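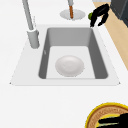 White bowl in the sink, faucet at back left.

Drernent Home Forum > Kitchen & Plumbing > Hand washing vs. dishwasher, who's kidding who?

tianq_2133
My water bill came in and I'm trying to get it down. Everybody keeps repeating that the dishwasher always beats washing by hand. Always? I live alone. On a normal day I dirty a bowl, a mug and a fork. I have a hard time believing a full machine cycle is the thrifty choice there.
Tianyou

samen_side
You don't run it every day. You let it fill up and run it once or twice a week. That's the whole argument.

tianq_2133
So I leave oatmeal to turn to cement for four days, then rinse it off first so it comes clean. Does the rinse count? It never seems to in these comparisons.

MeifangX
Stop pre-rinsing. Scrape and load. I quit doing it years ago and my plates come out fine.

oldpipes26
Your plates, maybe. Egg yolk does not come off in mine without a rinse. And the people telling us not to rinse tend to be the same people selling the machine or the tabs.

samen_side
Clean your filter, oldpipes.

oldpipes26
I clean it every month. Next.

drurnham_dan
The comparisons I've read assume someone leaves the tap running full blast the entire time. Who does that? My mother used one tub of soapy water and one of rinse water for a family of six. Put her up against the machine and then we'll talk.

MeifangX
Plenty of people do that, Dan. My husband does it. I timed him once and it was painful. I do think you're right that two tubs could come close on water, but you also have to heat it, and most folks don't wash a whole day's dishes in two tubs.

tianq_2133
OK, I measured. Put a bucket under the faucet and did my usual three things, water off while scrubbing. Came to about 100 ounces, so less than a gallon. The booklet for my machine doesn't even list what it uses per cycle, which I find suspicious.

samen_side
One day, one bucket. Do it for a week with pots in the mix before you declare a winner.

oldpipes26
Pots don't fit in mine anyway.

drurnham_dan
Before anyone buys anything, check the toilet for a leak. Food coloring in the tank, wait half an hour, look in the bowl. My bill was $121 one month and it was the flapper.

tianq_2133
Doing that tonight. Still not buying the "always" part.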